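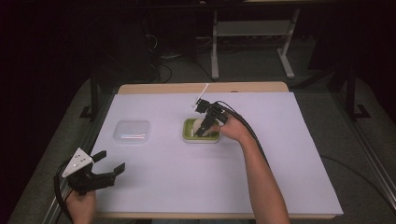
Paper bench, two-hand pick. Clear box on the left, green tray with the white piece on the right.

21 July 2022
Bench 4, hand-held grippers. Notes toward the written practice for demo sessions, S. Peltonen

Spent most of the day on the handling rules, trying them at the bench as I went. The draft Hotesgate sent over reads fine at a desk but half of it was written for a fixed arm and doesn't say much about a person holding a gripper in each hand. Went through it clause by clause. Keeping the numbering so it can be compared with theirs.

1. Work surface. Plain paper sheet over the tabletop, flat, no print. Tape the corners down if it lifts. Replace the sheet when it's creased or marked. Their draft said "neutral surface", which could be anything. Ours now says pale paper, matte, and big enough that both containers sit well inside the edges.

2. Containers. Clear ones are allowed. I wanted them out because of the glare off the rims, but Clesa needs them in the set, so they stay and we turn the overhead light down instead. Write the container type on the session sheet before starting. "Box" is no good to whoever reads it in December.

3. Start pose. Both grippers above the paper, jaws open, held for 2 seconds before moving. Same at the end. This is the one people skip. I skipped it myself on the first few runs this morning and had to bin them.

4. Markers. Any marker plate on a gripper body has to stay clean and unobstructed. No sleeves over it, no tape, no fingers. Check the dots before each block. A smudged dot counts as a fault and gets logged as one, even if the tracking seems to cope.

5. Idle hand. Hotesgate has nothing on this. My wording: the hand that isn't picking stays low and to its own side and does not cross the centre of the sheet. It can hover or rest. If it drifts over the tray, stop and redo the run.

6. Cables. Each gripper cable leaves on its own side of the table. No crossing in front of the operator. Leave enough slack that the wrist can turn without the cable pulling, but not so much that a loop can sweep a container off the paper. Anything on the floor gets pushed back from where feet go. I'd like proper cable covers. Asked Ham about it, no answer yet.

7. Bare forearms or close-fitting sleeves only. Nothing loose. Watches off.

8. Speed. Draft limit was a number nobody can measure by hand. Changed to "slow enough to stop before contact". Vague, I know. Open to something better.

9. Aborted runs. Keep the file, mark it aborted, give the reason in a few words. Do not delete. Flisix wants to see the rejects as well as the good ones and I agree with them.

Counts for the log: 644 runs in the set before this morning, 95 of them flagged on review. Over half the flags are clause 3. Clause 6 is next. I haven't sorted the rest by cause.

To do
- Re-issue clauses 3, 5 and 6 with the new wording, one page, stuck to the wall by the bench
- Ask Hotesgate whether their clause 8 comes from a standard or from somebody's judgment
- Work out what colour of tray we settle on. Green is easy to pick out against the paper, but we should try a darker one before it goes in the rules
- Check the spare paper stock, nearly through the roll
- Session sheet needs a box for the operator's dominant hand

Not settled: whether small items left in a second container during a pick count as clutter or as part of the task. I've been treating them as part of the task and listing them. If anyone has been doing it the other way, tell me before the page gets printed.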